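Two-Finger Gripper (Home and Shared Workshop Builds)

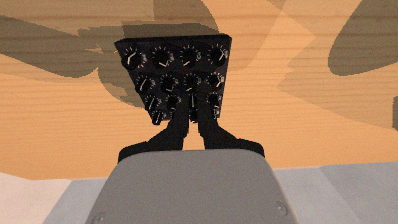

Odalys Fenn
Contributing editor, Fuler Workshop Wiki (robotics pages)
Last edited 15 December 2023

A two-finger gripper, also called a parallel gripper or a parallel jaw gripper, is a hand for a robot arm with two fingers that slide toward each other and squeeze. It is the most common hand on hobby arms, and it's the one I'd tell you to build first. I've been writing the robotics pages for the Fuler workshop on Baptista Street, so this article leans heavily on what we do there (if your shop does it another way, please add a section!).

Basic layout

There are three parts worth knowing by name. The body is the housing, and it bolts to the wrist of the arm. The drive lives inside the body and is usually a small servo turning a pinion between two racks, so both fingers travel the same distance at the same time. The fingers are the bits that touch things, and on most builds they come off with a couple of screws.

People mix up parallel grippers and pivoting ones all the time. In a pivoting gripper the fingers swing like pliers, so the angle between them changes as they close. Easier to make, sure, but a pivoting hand tends to push a flat part forward as it closes on it. I built a pivoting one first and spent a long December evening chasing a plastic box lid across the bench.

Fingers

Ours are wide at the foot and narrow to an upright prong. The wide foot keeps the finger from twisting in its slide, and the narrow prong gets into tight spots. The trade-off is contact area. A prong is great on a peg or a knob and pretty mediocre on a big flat object like the gauge panel, where almost all of the face sits out past the fingers with nothing behind it.

We print fingers solid, or close to it. A hollow finger feels fine in your hand and then bends like a ruler the first time it grabs something heavy. If you're painting them, leave the inner faces bare, and glue on a thin strip of rubber once everything else fits. Bicycle inner tube works. So does the rubbery shelf liner from the grocery store, though it wears out fast and leaves crumbs in the slide.

Drive and force

The Zarketti kit is the one most of our members start with. Its servo takes a position command from 0 to 718, with 0 fully open. You will want to find out where your own fingers meet before you let any software near it. Mine touched at 350 when the fingers were on backward, which tells you how much of the range depends on assembly! Write your number on a piece of masking tape and stick it to the body. I've lost mine in three different notebooks.

Squeezing harder is a tempting fix for a part that slips. Before you do that, check whether the part is being held anywhere near its balance point. A part gripped low will want to rotate around the fingertips, and extra force mostly just cooks the servo. Set a current limit if your controller has one. If it doesn't, tell the fingers to stop a hair past contact and let the rubber do the rest.

Trying a grip in simulation

You can do a surprising amount of this with no hardware on the bench. We use Jirkonari, a free simulator that one of the other workshops in town got us hooked on. You load the arm, the gripper, a tabletop and whatever you want to pick up, and then you break things for free. The picture at the top of this page is a render from that sort of work, with the gripper holding an instrument panel covered in round dials over a wood-grain table.

I'm fond of the panel as a test object. It's a rectangle, so you can tell right away when it has tipped, and the rows of dials make any lean really easy to spot. It's also dark and busy, which is hard on vision code that was only ever tried on colored blocks. Some of our members train their code to find the outline of the panel, others go after the individual dials, and the two groups have argued about it on the talk page for months.

A few settings that matter more than you'd think:

Friction. The default in our setup is far too sticky. A grip that survives only at the default value will drop things in real life. I turn it down until the part starts to slide, then work on the grip from there.

Mass. Put your real part on a kitchen scale and type in the number. Guessing from the size of the model gets you a panel that weighs as much as a brick.

Time step. If the part buzzes or jitters between the fingers, your step is too long. Shorten it and go make coffee, because everything will run slower.

Shadows. Leave them on if a camera is part of your project. It's a pain for render time, but tables in the real world have shadows of the arm all over them and your code has to cope.

Moving to the real arm

Start slow, with a soft part. I use a kitchen sponge, then a block of pine, then the thing I really care about. Expect the first real grips to land a little to one side of where the simulator put them; some of that is slop in the slide and some is the wrist being bolted on slightly crooked. Our build sheet for the Zarketti version has 21 steps and calibration is step 18, which is too late in my opinion. Do it as soon as the fingers move, and then do it again at the end.

Keep your own fingers out of the jaws when you plug in the power. The servo jumps to its last commanded position on startup, and it does not care what's in the way.

Common problems

One finger lags behind the other: the racks are meshed a tooth off. Take the cover off, open both fingers all the way, and drop the pinion back in.

Clicking when closing: usually grit or a crumb of shelf liner. Blow it out and wipe the slide dry. Don't use cooking oil on it (yes, somebody did).

Part turns in the grip: add rubber, grip closer to the middle, or print a finger with a wider face.

Screws backing out of the body: put a drop of thread locker on each one, the removable kind.

See also

Suction cups; Servo calibration; Jirkonari setup notes; Wrist mounts; Tool storage at Baptista Street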